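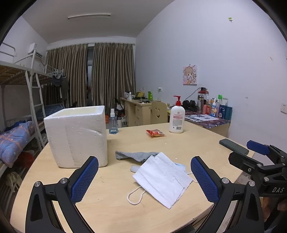
Collecting examples for a robot to learn from is a strange sort of housework, and after a good few months of it I've picked up some habits worth passing on. The first is about what you put out. I used to start with nice stiff things, boxes and mugs and so on, and then wonder why the recordings all looked the same. Soft things teach more. A folded face mask with its ear loop curling onto the table is a lovely awkward item to practise on, and a crumpled grey cloth behind it makes it harder again, as the edges are so much less obvious. If you're brand new, leave the cloth out for your first session and bring it in once your hands have got the hang of opening wide and closing slowly.

Slowly is the word, by the way! I did a whole set for Dirkeo last January at my normal tidying-up speed and had to redo most of it. Go at the pace you'd use to pick up a sleeping kitten. Pause for 2 seconds before you close the jaws, and another 2 after you've let go, so that whoever trims the recordings has a clean start and finish to work with. I count under my breath. You feel daft for the first ten minutes and then you stop noticing.

Things I do before starting:

Wipe the pads with a barely damp cloth and let them dry. Fluff from masks and tea towels builds up and the grip gets slippery.
Check the screws. Mine work loose after a long afternoon, and a wobbly jaw will spoil a whole batch before you spot it.
Take off your watch and push your sleeves up.
Have a glass of water first, not halfway through.

I keep my sets short – 19 goes at one task, then a stretch and a change of task. Brasska's sheet asks for longer runs, but my wrist complains and the last few are always sloppy. If you drop something, carry on and pick it up again as you naturally would, and make a note of it. Kikuchi's people told me they like a few fumbles in the mix, so I've stopped deleting them.

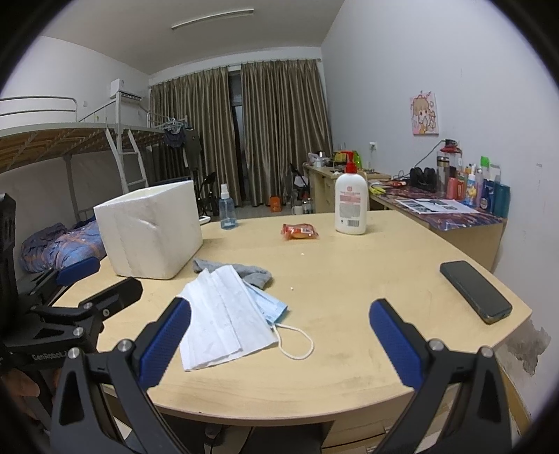 Changing the layout is the bit most people skimp on. Shift something every 4 goes, even if it's only a hand's width, and turn the main item so it isn't always facing you. It helps to put similar things together too: a white mask on top of a light blue one is a proper little puzzle, with pleats and loops to sort out before you've lifted anything. I like to have ordinary clutter further back as well, a spray bottle, a pump bottle of lotion, a snack packet, that kind of thing. A real desk has a phone lying on it and a few crumbs, so don't scrub yours as if the in-laws were coming.

Do your notes the same day. Mine go in a cheap exercise book, one line for each set: task, items, what I moved, anything odd. I tried the Valleck app for a while and it was fine, but I kept forgetting to press save, and pencil doesn't need charging.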